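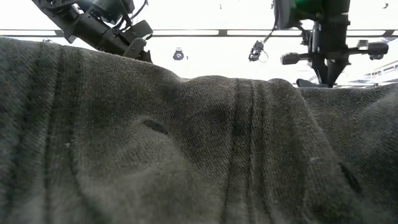 By the Dock Lines desk | Filed under Marinas & Boatyards | 4 min read

I got to the marina at Draritberg way too early, so I walked the docks with a gas station coffee and read boat names until the office opened. My favorite was Second Mortgage. The harbor manager's favorite is a little sloop called Konia, mostly (she admits) because it's hers.

She has run the place long enough to remember when the fuel dock was a guy with a hand pump. She talks fast, she walks faster, and she answered most of my questions over her shoulder while checking power pedestals.

I started with the thing everyone wants to know, which is how to get a slip. The marina has 557 of them, and you'd think that would be plenty.

"Oh, it's full," she said. "It's full every summer. People call me in July and ask for a forty-footer space on the T-head with a sunset view, and I have to be very gentle with them."

So when should they call?

"January! Call me in January when I'm bored. I'll talk to you for an hour. I'll tell you which dock has the good water pressure."

(It's C dock. You're welcome.)

The transient side works differently. She keeps 90 slips for visiting boats, and those turn over all season long. You radio in, somebody meets you at the end of the dock, and you pay by the foot. She likes visitors to arrive before 4 p.m., when the afternoon breeze starts pushing everybody sideways into the fairway.

"I've watched very good sailors have a very bad time in that fairway," she said. "Put your fenders out early. Both sides. I don't care how it looks."

We stopped at the dry storage racks, which I had honestly pictured as a parking lot. They're more like a giant bookshelf. A forklift picks your boat off the shelf and sets it in the water, and you call ahead so it's waiting for you. For small powerboats she thinks it's the better deal, and she got pretty worked up about it.

"You're not scrubbing the bottom. You're not lying awake in a thunderstorm wondering about your bilge pump. You come down, you go fishing, you bring it back, we rinse it and put it to bed. I don't know why anybody with a twenty-footer wants a wet slip, except they like sitting on it with a sandwich. And okay, I like sitting on mine with a sandwich too."

Dry storage here runs $3,000 for the year, and that covers launches. I asked if people complain about the price.

"People complain about the ice machine," she said. "The price they've mostly made peace with."

The ice machine was out of order when I visited, by the way, so I can see their point.

Lunch was at Grilla, the snack bar by the boat ramp, where she steered me away from the chowder and toward the fish tacos. Good call. From the picnic tables you can watch people back their trailers down the ramp, and I asked whether that was part of the entertainment.

"It's dinner theater," she said. "But I'm nice about it. Everybody jackknifed a trailer once. I took out a trash can my first year here."

Her big project right now is the breakwater on the Dzene Creek side. The old one lets the wake from the channel roll straight into A and B docks, and the boats over there spend their weekends bouncing. Her estimate for the new stone is 3,000 tons, delivered by barge over the winter, and she has drawn it for me on a napkin that I still have in my jacket.

"I want to put a full cup of coffee on a boat on A dock and come back and it's still full," she said. "That's the whole plan. The engineers have a longer version."

Will it mean higher slip fees? She made a face. A little higher, she said, starting with next season's contracts, and she'd already mailed the letter to everyone on the two rocky docks so they could yell at her in person.

Did they?

"A few. Then they asked if they could keep their same spots."

I wanted to know what she'd tell somebody buying a first boat, and she thought about that longer than anything else I asked.

"Find the slip first, then buy the boat. I get folks standing in my office holding the keys to something thirty-eight feet long and they haven't called one marina. And measure the whole thing, with the swim platform and the bow pulpit. I charge for all of it, and I have a tape."

She does have a tape. It was clipped to her belt the entire time.

Her radio went off then, a trawler asking for a pump-out, and she was halfway down the dock before I'd found the cap to my pen. The office opens at 8 a.m. all summer. Bring your registration and proof of insurance if you want to get on the waiting list.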